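**FOR RELEASE 21 July 2023**

# Purkum opens its Breratport test room to the public, and asks visitors to bring their doubts

BRERATPORT — Purkum, the tenants' and laundry workers' advice group, will hold an open day on household robots in its Breratport test room this November. Two suppliers, Mullutell and Robles, have agreed to run their machines in front of an audience. Purkum is not selling either one and has taken no money from them.

The group has sat through enough demonstrations to be wary of them. Most are short, most are rehearsed, and the questions come after the equipment has been switched off. In Breratport the order will be different. Each supplier gets 2 hours on the floor, visitors may interrupt, and failed attempts will stay on the board until closing time.

"I have read 61 pages of sales material this year and I still can't tell you what one of these does with a fitted sheet," said Yolotzin Solís, who runs equipment reviews at Purkum. "Maybe the answer is good. I'd like to see it before anybody's building spends money on it."

Suppliers will be asked to state how much of the work is done by the machine on its own and how much by a person steering it. Purkum will post the answers at the door. It will also post the price, including service visits — a figure both companies have so far preferred to discuss in private.

Entry is free and limited to 500 people across the day, in groups of 8. Children are welcome with an adult. Visitors may bring one item of clean laundry from home for use in the trials, and Purkum suggests something awkward.

Laundry was chosen as the test task for a plain reason: people know what a finished load looks like, so they can judge for themselves. Purkum has set the trial at a front-loading washer, with the door open, a plastic basket on the floor below it and two grippers to do the handling. Large, crumpled cloth is the part Solís wants watched most closely, along with any small item tucked into its folds. Groups will stand close enough to see into the drum, and written comments will be published in full, including the unkind ones.
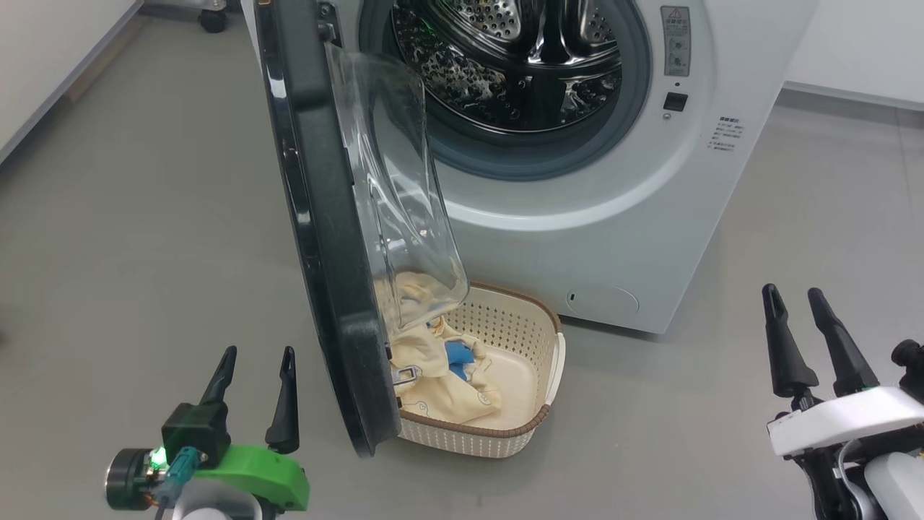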